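Lorkley council has published its draft acoustic standard for shared buildings, and comments close in November. I have read it twice. It is a competent document on the subject of walls between tenancies and a poor one on the subject of rooms, and the second is where most complaints come from.

The draft deals almost entirely with transmission: how much sound passes from one tenancy to the next through a partition. It sets a rating for the wall, a lower one for the door, and stops. Reverberation gets 3 sentences in an appendix. Yet anyone who has tried to hold a meeting in the old Amari building knows that the neighbours are seldom the problem. The room itself is the problem. Plaster, glass and polished concrete return nearly everything that strikes them, and speech arrives at the far end of the table on top of its own echo.

The physics is old and not in dispute. Reverberation time rises with the volume of the room and falls with the absorption in it. A designer who cannot change the volume has to change the surfaces. Soft furnishings do some of this work, although less than people hope. A thin textile fixed hard against a wall absorbs at high frequencies and does very little for the low end of a male voice. The same textile hung over an air gap performs better, and a thick porous panel over an air gap better again.

Cost is the usual objection, so I will give the figures from my own tenancy. Treating one meeting room of ordinary size came to $3800, including labour. Of that, $2000 was panels. The remainder was fixing, electrical relocation and a fire certificate. Trenik, the landlord, contributed nothing and was not obliged to under the present rules - a point the draft leaves unchanged.
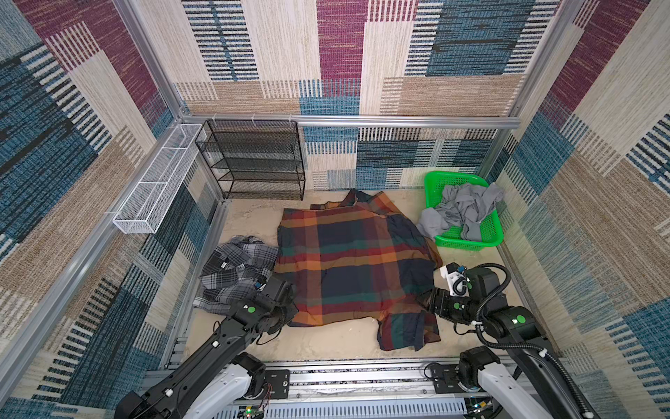
Mackenzie MacPherson

Fabric is also where the draft is weakest on detail. It permits "textile finishes" without stating a thickness, a density or a method of mounting. Under that wording a patterned carpet-like cloth and a purpose-made absorber count as the same thing, and a builder who is short of money will choose the cheaper one every time. Clause 17 should be rewritten to name a minimum absorption coefficient at each octave band from 125 Hz upward, tested as mounted.

I would also ask for a reverberation limit by room use. A meeting room and a stairwell should not share a number, and at present neither has one. The Czerwiński Street library was fitted out under a brief that did set a limit, and it is the one public room in town where I can follow a talk from the back row.

Submissions can be made by post or at the front counter. Cite the clause number, state the change wanted and keep it to a page.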